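Tundeo nine-tray food dehydrator: a long review of a slow machine

I bought the Tundeo in February, when the mandarins were cheap and my judgement was poor. It cost $342, a lot to pay for fruit with less in it. 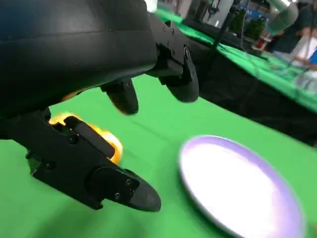
Setting up takes a few minutes if you ignore the manual, which covers jerky at length and fruit hardly at all. The body is deeper than the box suggests, so measure your bench first. It wants a big flat surface with nothing on it, something like the green tabletop there, and my kitchen offers the top of the washing machine.

Noise is the main complaint. At 60 degrees the fan sounds like a neighbour's pool pump, and citrus took 34 hours. Iresha Sheikh has the older Skollalik and says hers is quieter. She also keeps it in the garage.

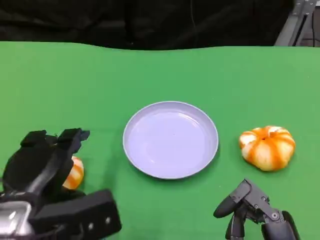
Pale lavender plate, empty.

Results are good, annoyingly. Apple rings came out even from top tray to bottom, with no shuffling at midnight. Tomatoes were leathery in the right way.
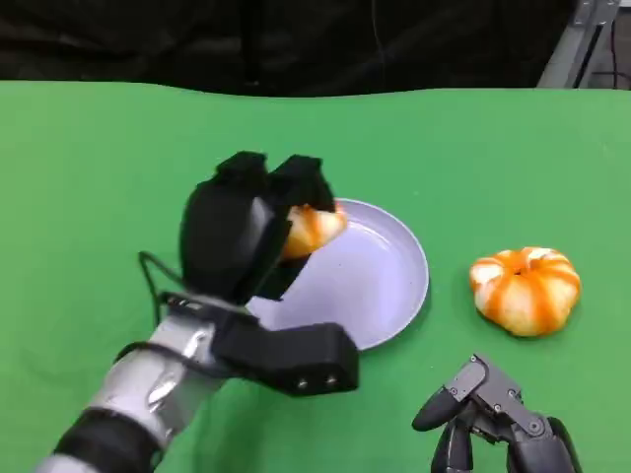

Bananas were another matter. They welded themselves to the mesh and had to be soaked off in the laundry tub. The mesh liners that prevent this are sold separately, naturally. 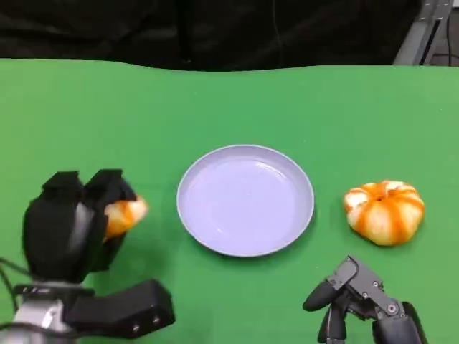
Cleaning

Trays go in the dishwasher, provided yours is enormous. The door has a groove that collects tomato seeds. I use a toothbrush.

Worth it?

If you have a tree, yes. I have a balcony.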